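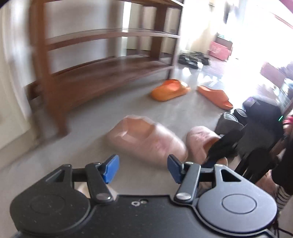 A shoe rack is a fine piece of furniture for people who come home one at a time. For everyone else it is a shelf with a pile in front of it. I have lived with four racks in three homes, and I have come to think that most of us should stop trying to get every shoe off the floor.

My argument is a modest one. Slippers and slides are used ten times a day. You step out of them to sit down, step into them to get the mail, and step out of them again. Asking people to bend over and put them on a shelf each time is asking for a habit that lasts until the weekend. Boots and dress shoes are different. They get worn once and then rest, and a shelf suits them.

Last September I bought a Turlow rack with three shelves. It is sturdy and it was easy to put together. Within a week the bottom shelf held the shoes we never wore, and the ones we did wear were on the floor where they had always been. My husband, Milan Desmet, pointed out that I was tidying the same slippers every evening and getting annoyed every evening. He was right, though he could have picked some of them up while he said so.

So we changed the rule. Everyday pairs may stay on the floor, but they have to stay in pairs, side by side, with the toes pointing the same way. Everything else goes on the rack. A pair takes a second to straighten, and you can do it with your foot.

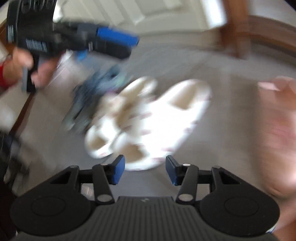
*White shoes on the gray floor, one partly behind the other.*

White shoes are the hard case. I would put them on the shelf every time, even if they are worn daily, for the simple reason that people step on them. A scuff that would disappear on a dark boot stays on a white upper for good. Ebere Okafor, who lives upstairs from us, keeps hers in a closed box by the door and has had the same pair for years. I don't have the patience for a box, but I see the point.

There are fair objections. Shoes on the floor are a tripping hazard, and anyone with an older parent in the house should ignore me and buy the rack. Sweeping is also slower. A smooth floor shows grit quickly, and grit collects along the edges of whatever is left standing on it. I lift the pairs onto the shelf when I sweep and put them back down when I finish. It adds a minute or two.

What I don't accept is that loose footwear is a sign of a household that has given up. My friend Floor Willems told me she hides her slides in a cabinet when guests come over. Then the guests arrive, take off their own shoes and leave them in a heap on the mat. They go home a few hours later, and she takes her slides back out and puts them where they were.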